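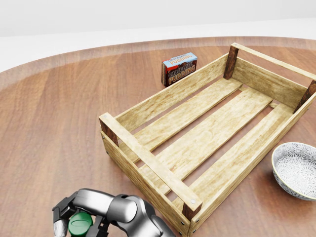 Can you put limewash over a wall that already has latex paint on it?

You can, as long as you prime it first with a mineral primer. Limewash needs something porous to grab onto, and ordinary latex paint seals the wall. One coat of Biver mineral primer over clean, dull latex gives the limewash a slightly gritty surface to soak into. Bare plaster, bare brick and unsealed concrete don't need the primer.

Search products
Enter a color or item number
Go

Montes Limewash Wall Kit, Item 1478

Updated February
By Carmela Palumbo

The Montes kit has what you need to limewash one accent wall in a normal-size bedroom or dining room. Limewash is a thin paint made from slaked lime, water and mineral pigment. It goes on with a big soft brush in short, crossing strokes, and it dries to a chalky, cloudy finish with lighter and darker patches. People like it for the old-house look. It works well behind a bed, around a fireplace or in an entry where a flat color feels too plain.

What comes in the kit

One gallon of Montes limewash in the color you pick
One quart of Biver mineral primer, white
One oval block brush with natural bristles
One stir stick and a strainer bag
A printed instruction sheet

The gallon covers 90 square feet with two coats. The primer covers the same area with one coat. If your wall is bigger than that, order a second kit or buy the limewash by itself under item 1045. Order all of it at one time. Each batch is mixed separately, and two batches of the same color can be a little different. If you do end up with two batches, pour them together in a clean bucket before you start.

Colors

There are 10 colors in the Montes line. The sample cards are painted by hand on heavy paper, so they show the finish better than a screen does. The grays and off-whites are the ones we sell most. The two darkest colors, a deep green and a brown close to coffee, show brush marks more strongly, and we suggest doing a test board before you commit to either of them.

Limewash looks much darker in the bucket and when it first goes on. It lightens as it dries and keeps lightening for a day or so. Don't judge the color until the next morning. We get a lot of calls from customers who have put on the first coat, think they were sent the wrong color, and want to know how to return it. Wait overnight, then look at it in daylight.

Getting the wall ready

Take off outlet covers and switch plates. Fill nail holes with a setting-type filler and sand them smooth. Wipe down the whole wall with a damp sponge and let it dry. If the old paint is glossy or even a little shiny, scuff it with 120-grit paper until the shine is gone. Fresh drywall compound soaks up more paint than the area next to it, so large patches should get two coats of primer.

Tape the ceiling line, the baseboard and the side walls. Limewash is thin and it drips. Cover the floor all the way to the wall and put a second layer right under where you're working. It is also alkaline, so wear gloves and eye protection and keep a bucket of clean water nearby. If it gets on your skin, rinse it off. If it gets on window glass or stone tile, wipe it up right away. Dried limewash can etch both.

Prime, and let the primer dry for at least four hours. In a cool basement, give it overnight.

Putting it on

Stir the limewash all the way to the bottom of the bucket. The pigment settles, and if you skip this step the end of the gallon will be darker than the start. Stir again each time you load the brush for a new section.

Mist the wall lightly with water if the room is warm or dry. Dip only the tips of the bristles and tap off the extra. Start in a top corner and work with loose X strokes, in an area a couple of feet across. Keep the edge of each area uneven. A straight edge will show up as a line once it's dry. Move along into the next area while the last one is still damp, and don't go back over a spot that has started to dry.
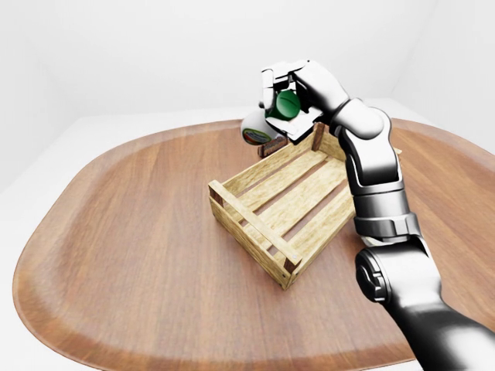 Plan to do the whole wall in one go, corner to corner. A standard accent wall takes one person less than an hour per coat. If you have to stop, stop at a corner or a door frame. Two people can work the same wall, but everybody's brush strokes look a little different, so switch sides for the second coat.

The second coat goes on after the first has dried overnight. It uses less paint than the first. You can thin it with clean water, up to one cup per half gallon, for a softer look. Some customers stop after one coat and keep the rest for touch-ups.

Care and touch-ups

Dust the wall with a dry cloth or a soft broom. Limewash without a sealer will mark if you scrub it, and water drops can leave spots. For a hallway, a kitchen or a kid's room, we suggest the Gillano matte sealer, sold separately. Brush it on thin after the limewash has cured for a week. It makes the color slightly deeper, so try it first in a corner or behind a piece of furniture.

To touch up a scuff, stir the leftover limewash well, thin it with a little water and feather it out past the mark with an almost dry brush. A closed bucket keeps for six months indoors. Don't let it freeze.

Where not to use it

Shower walls and tub surrounds
Floors and countertops
Wood trim, cabinets or furniture
Glazed tile
Vinyl wallpaper

For trim and furniture, look at our chalk paints instead. They're made to stick to wood and they take wax.

Notes from customers

"Did the wall behind our bed in Gillano's Montes warm gray. First coat looked terrible. I almost rolled regular paint over it. Second coat evened everything out and now it's my favorite thing in the house. The brush is heavier than I expected and my arm was sore the next day." Elif Naz Kaplan

"Good coverage over primer. I had a brown wall before and it didn't show through. I'd buy a second bag for straining because mine tore. Four stars." Sinan Bayram

"Used it on a brick fireplace with no primer. Brick drinks it up. I needed a second gallon for the face and the sides, so figure on that if you have rough brick." Kadir Eren

On Kadir's point: old brick can use up to twice as much limewash as a primed wall. The coverage given on this page is for primed drywall or smooth plaster.

Shipping and returns

Kits ship by ground. Orders placed by noon on Tuesday go out the same week. We don't ship limewash to cold areas in the middle of winter unless you ask us to, and we can't replace a bucket that froze on your porch. Unopened kits can be sent back within 30 days. Opened or tinted paint can't be returned, so please order a sample card first if you aren't sure of the color.

If the strainer bag or the brush arrives damaged, send us a photo with your order number and we'll mail a new one.

Related items

Montes Limewash, gallon only, Item 1045
Biver Mineral Primer, quart and gallon
Gillano Matte Sealer
Lirkutus Oval Block Brush, large
Montes Sample Card Set
How to Limewash a Brick Fireplace, by Elif Naz Akbulut
Chalk Paint for Trim and Furniture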